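Report of the Autumn Study Visit to the Goltard Paper Mill and Document Store, Nosanport

Prepared for members of the Clunis Local Records Society

The Society's autumn study visit took place in September, when members travelled to Nosanport to see the paper mill at Goltard and the document store which now occupies its former drying lofts. The visit was arranged at the invitation of the mill's trustees and was led on the day by Oda Ekström, whose family firm ran the works until its closure. The party assembled at the lower gate at 10 a.m. and left shortly after four.

The purpose of the visit was twofold. Members wished to learn how the mill's own records had been kept and listed, and to see storage arrangements that might be of use when the Clunis parish and school papers are moved from their present rooms.

Arrival and history of the site

Goltard stands on the north bank of the river, about a quarter of an hour's walk from Nosanport station. The path is steep in its last stretch and was muddy after rain. Members who intend to go by themselves should wear stout shoes, or ask for the upper gate to be opened, where there is level access from the road.

A mill is first recorded on the site in 1745, in a lease which gives the tenant the use of the water for the making of brown and white paper. The lease survives and was laid out for the party in the reading room. It is written on a single skin, in a clear hand, and has a tear at the lower left which was repaired long ago with linen. Ms Ekström drew attention to a clause requiring the tenant to keep the sluice in good order "at all seasons", over which there was a dispute lasting many years.

The Ekström firm took over the mill in the nineteenth century and made writing paper, ledger paper and, in its last decades, blotting paper for schools. Several members recalled using it. Production ended when the main drying machine failed and could not be replaced at a price the firm could bear. The buildings stood unused for a long period before the trustees acquired them.

The beating floor and vat house

The morning was given over to the working parts of the mill. The beating floor retains one of its engines, a long oval trough with an iron roll, in which rags were reduced to pulp. It is not in running order. The trustees have decided against restoring it, on the advice that the trough would need to be relined throughout, and it is shown as it was left.

In the vat house the party was received by Joar Isaksson, who makes paper by hand there for two weeks in each season. He formed a number of sheets from cotton pulp, explaining how the deckle determines the edge and how the maker judges the thickness by the weight of the mould as it drains. Members were invited to try for themselves. The results were uneven, and a good deal of water reached the floor. The sheets were pressed between felts and have since been posted to those who made them.

Mr Isaksson also showed the collection of moulds, many of which carry the wire outlines that produce a watermark. The trustees hope to publish drawings of these with the approximate years of use, so that undated letters on Goltard paper may be placed more closely. The Society has offered to lend for this work such letters in the Clunis papers as bear the mark. The Secretary will write to members who hold family correspondence of their own.

Lunch was taken in the former counting house. The soup was good. The room is unheated, and members on winter visits should keep their coats.

The document store

The afternoon began in the drying lofts. These run the full length of the upper storey and were built with louvred walls, which could be opened to let the air pass over the hanging sheets. The louvres have been kept on the outside, with an insulated wall set behind them, so that from the yard the building looks much as it does in old views.

The store holds 792 volumes from the mill's own office, together with loose papers, plans and sample books. The volumes are chiefly wage books, order books and letter books. They were found in fair condition, with the exception of those kept nearest to the boiler house, where the leather had become dry and the boards had come away. These have been tied with flat cotton tape and are awaiting repair. No attempt has been made to apply dressing to the leather, a practice which the trustees have given up.

Serpil Saraç, who prepared the list, spoke to the party for half an hour on the method used. Each item was given a running number in the order in which it was found, and the rooms were drawn before anything was moved. Only then were the papers sorted by office and date. She advised members strongly against beginning with the sorting. At Goltard the place in which a bundle lay had in several cases shown whose desk it came from, and this would have been lost.

The list has been typed in full and may be consulted in the reading room. A shorter guide is on sale at the entrance. Roughly 200 of the plans have been copied so far, and the work will continue as money allows.

Furniture and boxes

Considerable interest was shown in the question of boxes and cupboards, with which the Society will shortly have to deal. The trustees use lidded boxes for loose papers and keep their bound volumes flat where the spines are weak. Open racking is used in the lofts. In the smaller rooms, closed wooden cabinets have been retained where they are sound. 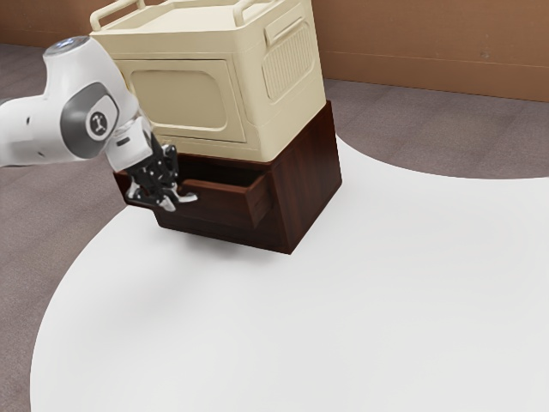

Mahmoud Ashour asked whether old cupboards were safe for papers at all, having been told that some woods give off vapours which yellow the sheets. Ms Saraç replied that the risk was real, with oak in particular, and that at Goltard nothing was placed directly against bare wood. Shelves were lined, and doors were opened for an hour each week. She would not buy a wooden cupboard for the purpose, but she would not throw out a good one either.

Mr Ashour's further point, that the Clunis school registers are too tall for any standard box, was discussed at some length. The trustees had met the same difficulty with their sample books and had folding cases made to measure. The cost was higher than for stock sizes, though less than members had feared, and the maker's address has been passed to the Secretary.

Matters arising

The following were agreed on the return journey and will be put before the next meeting. The rooms at Clunis are to be drawn, and the position of all bundles noted, before any papers are moved. A measured list of the tall registers is to be made. Wenche Vik has kindly undertaken both tasks and would be glad of help from any member with a free morning and a tape measure.

Practical information

The mill is open to parties from April to October by arrangement with the trustees. The reading room is open throughout the year, and readers are asked to write beforehand, stating which items they wish to see. Pencils only may be used. There are 2 steps down into the vat house and a steep stair to the lofts; a lift has been installed at the eastern end and should be requested at the gate.

Members who have not yet paid for their lunch are asked to do so at the next meeting.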